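## Is "archival" storage for printed picture cards worth paying for, or is it just plastic with a nicer label?

**Heikki Rantala**

I've ended up with my aunt's collection of printed cards. Landscapes mostly, seasons, parks, churches, a lot of lakes. Some are old postcards with writing on the back, some are modern offset prints she bought at museum shops, and a few came off somebody's home inkjet. Nothing in there is valuable as far as I can tell. I bought one more box myself at the auction in Wevden (lot 1106, a shoebox of mixed views, $22, no regrets so far), so I can't even blame it all on her.

My problem is that everyone I ask tries to sell me something. The clerk at Juntunen steered me to the Pisumora sleeves and said ordinary plastic would "eat" the cards. When I asked what it would eat them with, I got a shrug and a leaflet. The leaflet says "archival grade" four times and doesn't say what the sleeves are made of. Then a man in line behind me said I should spray everything with Rikura first to lock the colors in. He seemed very sure for a man who was buying gift ribbon.

Meanwhile my aunt kept a good share of hers in kitchen plastic wrap for 17 years, in a drawer, and most of them look fine to me. A few have stuck together and one has a sort of greasy shine in the corner, but I don't know what it was like when she got it.

So:

- Does plastic wrap really harm a printed card, or is that a story told by people who sell sleeves?
- Does "archival" mean anything at all?
- Is a spray ever a good idea?

I want to be able to take these out and look at them. I don't want a museum. Please don't just tell me "acid-free" and leave.

---

**Reijo Lindqvist**

You're right to be suspicious of the word. "Archival" on a packet is a sales word. Anyone can print it. If the packet doesn't name the material, I put it back, and I don't care how nice the font is.

The plastics that paper people are generally happy with are polyester, polypropylene and polyethylene, without coatings. The one to keep away from is PVC, often sold as vinyl. It usually has softeners in it, and those can move out of the plastic over time and into whatever it touches. That may be your greasy corner. It may also be a buttery thumb from long ago. I wouldn't swear to either without seeing it, and probably not after seeing it.

Kitchen wrap is awkward because it isn't one thing. Some of it is polyethylene, some of it is PVC, and some has additives to make it cling. Once it's off the roll you can't tell by looking. So the clerk wasn't flat-out wrong, he just didn't know why he was right, and he happened to have a rack of sleeves next to him.

My bigger objection to wrap is mechanical. It wrinkles, it grabs, it traps whatever damp was in the card on the day you wrapped it, and the creases press into soft coatings. Broad areas of solid color are where I look first for trouble of that kind, the skies and the big masses of foliage.
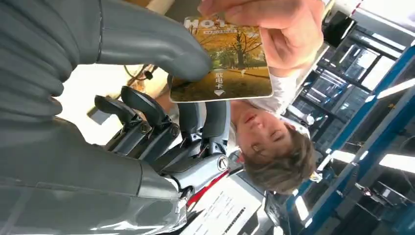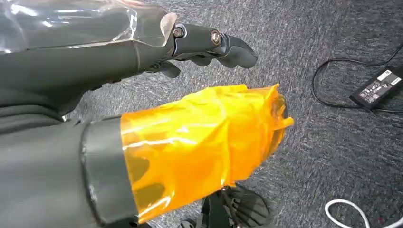 *The golden tree card, then clear plastic wrap with its creases catching the light.*

Those bright folds are what I mean. Every ridge is a spot where the film pushes harder than it does next door. Put that against a coated print, put the print in a stack, put the stack in a warm drawer, and you may get a faint map of the wrinkles in the surface. Or you may get nothing. I've unwrapped plenty that were perfectly good, and I'm not going to tell you it always ends in tears.

What I'd do with yours:

1. Unwrap everything slowly. If the film resists, stop and leave that one for later.
2. Split them into three piles: old postcards, modern offset, inkjet. The inkjets are the fussy ones. Keep them from touching the others face to face.
3. Leave the stuck ones stuck for now. Don't steam them. I know what the videos say.
4. Plain polypropylene sleeves, the cheapest ones where the seller states the material. One card per sleeve.
5. Store upright in a box, snug enough that they don't slump, in a room where you'd be comfortable yourself. No attic, no basement, no shelf over a radiator.

Number five does more than the rest put together. A good sleeve in a damp basement is a waste of a sleeve.

On the spray: no. Not on a card with any age on it, and not on anything with writing on the back. You can't undo it. I don't know what's in Rikura and the can I looked at wasn't eager to tell me. "Locks in color" is a big promise. Light is what does most of the fading, and if you keep the cards in a box there isn't any light.

---

**Eetu Koskela**

just put them in a photo album like a normal person. my grandmother did and they're all still there

---

**Eero Laaksonen**

Depends entirely on the album, and I say that as someone who spent a long winter getting cards out of one. If it's the kind with striped sticky pages and a clear sheet that peels back, please don't. The glue yellows, then either it lets go of everything or it won't let go of anything. The kind with paper corners on plain pages is fine and rather pleasant to leaf through.

I agree with most of what Reijo wrote but I'd push back on a couple of things.

First, sleeves for everything is overkill for what Heikki describes. Modern museum shop cards are cheap, printed in huge numbers, and sturdy. Mine stand naked in a shoebox with dividers cut from plain card. They've been handled by children. The edges are a bit soft. I can live with soft edges. Keep the sleeves for the old ones with writing and for the inkjets, and you'll spend a fraction of the money.

Second, paper envelopes. People forget them. They breathe, you can write on them in pencil before the card goes in, and they don't build up static and pull in dust the way plastic sleeves do. The obvious drawback is that you can't see the picture, and if you like flipping through on a Friday evening that's a real drawback. I use envelopes for doubles and for things I'm keeping out of guilt.

As for "acid-free", Heikki, I know you asked us not to, but it's at least a claim about something. It tells you the paper wasn't acidic when it was made. It doesn't tell you it'll stay that way, and it says nothing useful about a plastic sleeve. I've seen it printed on plastic sleeves anyway.

I did try the Pisumora ones once. They're nice to handle, very clear, and the flap on top is a nuisance – it has a strip of adhesive that will grab the face of a card on the way out if you're careless. I was careless. Buy the ones without a flap, from whoever.

If you want a test before you commit, take one card you don't care about, put it in whatever you're planning to use, set a book on it and leave it 8 months. Then look at it sideways under a lamp. It won't tell you about decades, but if something is going to stick or mark early you'll find out on a card that doesn't matter.

---

**Heikki Rantala**

Thanks, this is more than I got out of the leaflet. I went back and asked what the sleeves are made of and was told "a special film", so I've left those alone and ordered plain polypropylene without flaps. The shop cards are going in a shoebox as Eero says. Spray is off the table.

The stuck ones I've put in an envelope marked "later". There's a lake on the top one and I'd quite like to know what's under it, but I'll wait. If anyone has separated cards like that without steam and without losing the picture, I'd be glad to hear how, including how many you ruined first.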